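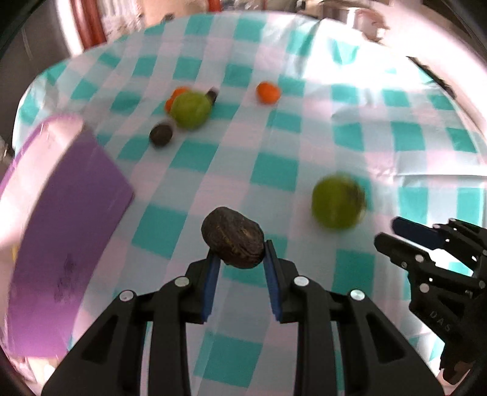
Section 4: Your first recording session

Right, if you've got this far you've charged both grippers, paired them with the hub and sworn at the wrist straps at least once. I certainly did! This section takes you through a first proper session with the Hedach two-hand kit, and I'd set aside a full morning for it. My own took until lunch, and that was with Laine Šimkus from Clotex on the phone talking me through the bits the old leaflet left out.

We're going to pick up fruit. You can use blocks if you like, but fruit gives you different sizes, weights and skins from one trip to the greengrocer, and you can eat the lesson afterwards.

What you need

Both grippers, with the finger pads fitted (section 2)
The hub, on the same wireless network as your laptop
A table you can reach across without leaning on it
A cloth with a pattern on it — checks are lovely for this
A mix of fruit, and a tub or bowl wide enough to drop it into

Setting up

1. Spread the cloth and smooth the middle, where you'll be working. Wrinkles out at the rim don't matter. The tracking software wants plenty of edges and corners to hold on to, and a plain white cloth gave me no end of drift.

2. Stand the container to one side, where either hand can get to it.

3. Put the fruit out. Leave a few pieces bunched together and a couple on their own, so you get easy grabs and awkward ones in the same session.

4. Switch on the left gripper, wait for the double beep, then switch on the right. If you do it the other way round the hub swaps them over and you'll have to start again. (Yes, I've asked Vītola, who write the software, to fix this. Chidubem Nwachukwu there tells me it's on the list.)

5. Hold both grippers still over the table for 11 seconds while the light blinks. When it goes steady, you're ready.

Recording

6. Press the thumb button once to start. Close the fingers gently on your first piece, squeezing until the pads have hold of it and then stopping. It's tempting to clamp down hard but the motion that gets saved is the one you make, clumsy bits and all.

7. Lift, carry it over and lower it into the container. Don't fling it!

8. Press the thumb button again to finish. One piece of fruit is one take.

9. Carry on until you've got 29 good takes. You can do fewer, but the checker in section 5 grumbles and makes you come back.

Note: move slower than feels natural. I was zipping about on my first go and 19 of my takes came back marked as too blurred to use. Think of passing somebody a full cup of tea.

Note: for long fruit like avocados I take hold across the narrow part. Arūnas Krūmiņa, who tests at the Flostthorpe workshop, goes for the ends and gets on fine, so try both and see which your hands prefer.

Caution: keep your other hand clear of the finger joints. They don't close with much force but they will nip, and it smarts.

Caution: wipe the pads with a damp cloth after anything ripe or juicy. No washing-up liquid, please — it leaves a film and the fingers go slippery for days.

If the light turns amber

The gripper has lost its place. Finish your take, put the fruit down and hold still over the cloth as you did in step 5. If it keeps happening, look at your windows first. Strong sun across the table washes out the pattern, and drawing a curtain halfway has sorted it for me every time so far. Should the amber light stay on for more than seven minutes, switch the hub off at the wall and go back to step 4. Your saved takes will still be there when it comes back on.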